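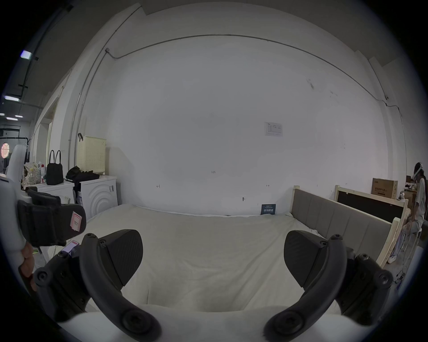 2020-02-13

I gave blood again yesterday, and as usual I came home, ate an entire packet of custard creams and decided to write about something related but not quite the same. So this one is about the bone marrow register, which I joined last March and have been boring my friends with ever since.

Some background for anyone new. I live in Jirkance, which is not a big place, and we have one community hall, two pubs and a bakery that shuts whenever the owner fancies it. Last winter a poster went up in the bakery window about a lad called Norbert Ďurica. I didn't know him. He'd been two years below me at school, it turned out when I asked my mum, and he was ill with leukaemia and waiting for a stem cell donor. His aunt, Ľubica Rusnák, was organising a sign-up day at the hall and the poster said to come along, bring a friend and have some soup.

I very nearly didn't go. I'd like to pretend I bounded up the hill full of public spirit but it was sleeting and I'd only just got my boots off. What got me out was my neighbour Kazimír Hájek knocking on the door with his coat already on, saying he was too old to join but he'd heard about the soup and wanted company for the walk. (The age limit is a real thing by the way, and it's different depending on which register you join, so do check before you set off!)

I'd assumed there would be needles. I'd worked myself up about it the whole way there and hadn't listened to a word Kazimír said about his gutters. And then it was a form, a few questions about my health, and a swab rubbed round the inside of my cheek. Longer for the form than for the swab, because I couldn't remember my own doctor's postcode. Ľubica put the swabs in an envelope, gave me a sticker like you'd give a child at the dentist, and pointed me at the soup, which was leek and very good.

They signed up 108 people that day. I know because it was written up on the board by the door and a cheer went round when it passed a hundred. They'd hoped for 200, and I did hear somebody grumbling about that over the bread rolls, but the road from Korkmont was shut with the weather and a whole minibus of people never made it over.
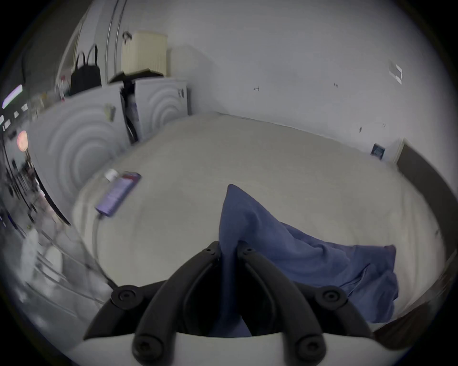

The thing I hadn't understood is that you aren't really signing up for one person. I'd gone thinking of it as a test for Norbert, like trying on the glass slipper, and if it didn't fit I'd be sent home. But you stay on the list for years, and the call might come for a stranger in another country, or it might never come at all. Most people on the register are never asked. I found that a bit deflating at first, then oddly restful. I'm just there, in a database, getting on with my life and occasionally buying biscuits.

I did get asked a lot of questions at work afterwards, mostly from people who thought I'd agreed to have a drill put in my back. So, as I understand it (I'm a payroll clerk, please ask an actual nurse): most donors these days give stem cells through the blood. You have injections for a few days beforehand to bump up the number of cells, and then you sit in a chair with a needle in each arm while a machine takes what's needed and gives you the rest back. Some people do donate marrow itself, from the hip, and that's done under a general anaesthetic. You can be achy with the first sort and sore with the second.

Radomír Procházka from our quiz team has done the chair version. He said the injections made him feel like he had flu coming on, and that the day itself was long and rather dull. He took a fat crime novel and couldn't turn the pages because he had to keep his arm straight, so a nurse put the telly on and he watched six episodes of a programme about canal boats. He now wants a canal boat. He doesn't know who got his cells, only that it was a woman and that she was abroad, and he had one card from her with no name on it. He keeps it in the drawer with the takeaway menus.

As for Norbert, a match was found in the summer. It wasn't one of us from the hall. He's had a rough time since, with a lot of weeks in hospital, but his aunt tells me he's home and complaining about the food, and she seems to take that as a good sign.

There's another sign-up day at the hall next month, and this time Ľubica wants people to help with the forms as well. I've put my name down for the table by the door. Kazimír has put his name down for soup. If you're nearby and you've been meaning to do it, come and say hello, and please, write down your doctor's postcode before you leave the house.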